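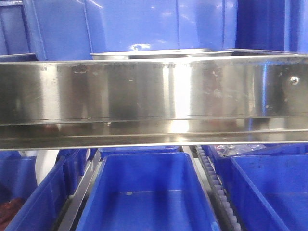

Chapter 7
What a Collection Is Worth

Most people who collect things believe their collection is worth more than it is. The belief is so common, and survives so much evidence, that a textbook on collecting ought to deal with it early. We have left it until now only so that you would have some vocabulary first. If you skipped the chapters on condition and provenance, go back and read them, as the terms are used here without being defined again.

The trouble begins with the word "worth". A seller uses it for the price on the tag. An insurer uses it for what a replacement would cost. A price guide uses it for a figure that someone typed into a column, often years ago, often by copying another column. A family clearing out a house uses it for what they hope. None of these is the amount of money a stranger will hand over this afternoon, and for most purposes that last one is the only figure we can test.

7.1 The asking price problem

Suppose you own a Masilela glazed teapot, the squat brown kind with the rope handle. You search for it online and find one listed at $600. You conclude that you own a $600 teapot. What you have learned is that one person would like $600 for theirs. The listing may have been up for two years. It may have been put up by somebody who saw another listing at $600 and drew the same conclusion you did.

Asking prices feed on each other this way, and a whole category can drift upward without a single sale taking place. Collectors' forums are full of screenshots of such listings, offered as proof. Treat them as you would treat a neighbour's opinion of his own house.

Completed sales are better, though they need care too. A sale can be cancelled after the record is made. Two determined bidders can push one lot to a silly figure, and when one of them has the piece, the next example finds only the other bidder, or neither. Shipping may be buried in the total. A lot described as a single teapot may have included the cups.

7.2 Where guide figures come from

Printed guides still carry a good deal of authority, particularly with people who bought them. Before relying on one, read the front matter, which hardly anyone does. Look for a statement of how the figures were gathered. You will usually find a paragraph about "extensive consultation with dealers". Dealers are knowledgeable people and many are scrupulous, but they also hold stock, and it does a shop no harm when the book says its stock is dear.

Charmaine Pillay's study of the Fivcombe ceramic guides is the clearest account we know of how this plays out. She took 60 entries and followed them through every edition. In 30 of them the figure rose by the same percentage each time, to the dollar, whatever had been happening in the salerooms. Somebody had applied a multiplier. Pillay was cautious about motives, and suggested a small office with a deadline. We see no reason to be less cautious than she was, but a reader who paid for the newest edition was paying for arithmetic.

Online valuation tools are newer and not obviously better. Evow, the one our own students mention most, returns a figure within seconds and shows it to the cent. Cents are a poor sign. No honest estimate of a second-hand cream jug can be that exact, and a tool that displays one is telling you about its formatting. When we entered the same jug twice in March 2023, changing only the order of the words in the description, we got two different answers. We leave it to the reader to decide which was the right one.

7.3 Limited editions

The phrase "limited edition" deserves a section to itself. Every edition is limited. Some are limited to the number the maker could sell before the moulds wore out. A plate "limited to 60 firing days" tells you nothing about how many plates were fired on each of those days, and the makers who used the wording knew that perfectly well.

The Clolomport Christmas plates are the usual cautionary tale. They were sold by mail with numbered certificates and a letter that spoke of heirlooms. Buyers kept them in the original boxes, as instructed, and so did everybody else, which is why a boxed plate with its certificate is now the ordinary state of the thing. Charity shops in some towns decline them. The plates themselves are decently made, and if you like the colour of the border there is nothing wrong with hanging one in the kitchen.

A useful habit is to ask who was calling the object collectable at the moment it was sold. If it was the person selling it, discount the claim heavily. Much of what has held its price over the long run was made to be used, got broken, and was thrown out by people who saw nothing special in it.

7.4 The case for not knowing

Some collectors reading this will object that they don't care what their things would fetch. We have heard this said often, and we believe it perhaps half the time. Where it is true, much of this chapter can be read lightly. You will still need a figure for insurance, and your heirs will need to be told something, if only to stop them paying for storage.

Before going on to the worked valuations, pick one piece of your own and write down what you think it would bring. Put the note away. In the exercises at the end of the chapter you will be asked to find three completed sales for it, and to compare.

7.5 Reading a saleroom result

A published result normally gives the hammer price, the price with the buyer's premium, or both without saying which is which.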